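Buy the Boring Gripper

11/16/22

Every few months someone sends me a video of a hand with five fingers picking up an egg, and asks why we still run parallel jaws at Flollthorpe. My answer has not changed. We take old computers apart, and for that work I would put padded jaws ahead of any hand I have tried.

Wenceslao Jara and I spent most of January comparing two grippers on the same arm. One was the Sosa, a three-finger unit with 7 motors. The other was a plain two-jaw gripper from Stindano with black pads bolted on. We logged 1457 grasps between them. The Sosa could hold more kinds of things. It also needed a new grasp plan for nearly all of them, and it took up so much room that it hit the side of the case before it reached the part.

Long plastic pieces are a good test. They are stiff one way and weak the other, and they have ribs and notches where a fingertip can catch. Padded jaws don't care much about that. They close from both sides and the wrist camera still has a clear look at the board and the drive cage.

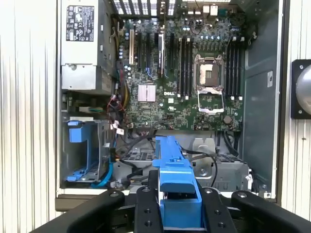
What the jaws can't do

I don't want to oversell them. Cables are bad. A bundle of thin wires slides out from between the pads or comes up with three others you didn't want. Sotiris Gkikas, who runs the Hivunier controller on our second arm, thinks a third finger would fix this. I think a small hook would, and it would cost 40 dollars.

My complaint is with how people shop. They pick the gripper that can do the hardest job in the building, then use it on the easy ones for 50 weeks of the year. Start with the parts you handle every day. Measure the gap you have to reach into. If two jaws fit and hold, buy two jaws and spend the rest on a better camera.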